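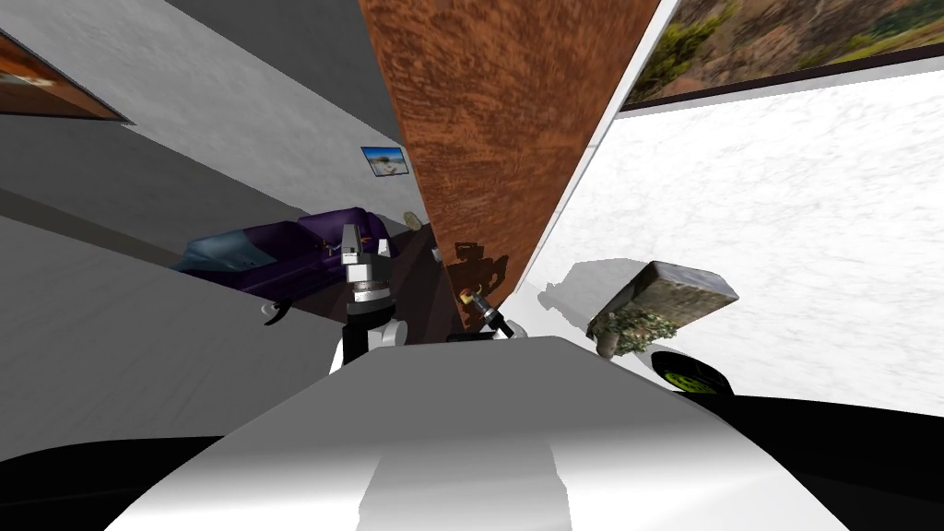
Luvdale Home Bakers List > Sourdough and Starters

Re: Dense loaves again, and a question about flour

Hello everyone, and thank you for the warm welcome last month. I meant to write back sooner, but October got away from me, as it always does once the apples come in.

I wanted to pick up this question from a few messages back, which went by without much of an answer:

> I've been baking from the list's basic recipe since summer and
> the first few loaves were lovely. Now that the kitchen is cooler
> they come out dense and a bit gummy near the bottom. Same flour,
> same starter, same pan. I let the dough sit the same number of
> hours as before. Is my starter dying? Should I throw it out and
> begin again? Also, has anyone tried the Teshome bread flour?

Please don't throw it out! I did that with my first starter, a perfectly good one that my aunt had kept going for years, and I still feel a little sick when I think of it. What you describe sounds to me like dough that wants more time, and I'd bet the clue is in your own message, where you say you're giving it the same number of hours as in summer. My kitchen faces north and by this point in the year the dough moves at a crawl. In July I can shape after four hours. These days it's closer to seven, and on a gray morning I've gone past that and been glad of it.

Try watching the dough and letting the clock alone for one bake. I use a straight-sided jar for a small piece of it, with a rubber band at the starting line, and I wait until that piece has grown by half before I shape the rest. (The jar used to hold pickles, so wash it twice.) If you want to hurry things along, warm your water. I take mine to 90 degrees on cold days, and the dough thanks me for it.

For what it's worth, here is what I do for one big loaf:

600 grams bread flour
420 grams water
120 grams lively starter
12 grams salt

Mix everything but the salt, rest it while you have your coffee, then work the salt in with wet hands. Four rounds of folding, half an hour apart, and then leave it be. I bake in a covered pot and take the lid off for the last stretch.

As for gummy bottoms, are you cutting it warm? I know, I know, we all do. But the middle is still setting as it cools, and mine is never right until it has sat on the rack for two hours. I also check the inside with a thermometer now, and I don't pull it until it reads 205.

I haven't baked with the Teshome flour, though I'd love to hear from someone who has. I've been buying the Dostar mill's plain bread flour in the big sack and splitting it with my neighbor. It drinks a little more water than the store kind, so go slowly with it the first time.

Do write back and tell us how the next one comes out, even if it's another brick. Bricks make very good croutons, and I have a nice onion soup I'd be happy to type up if there's any interest.

Warmly,
a north-side baker in Luvdale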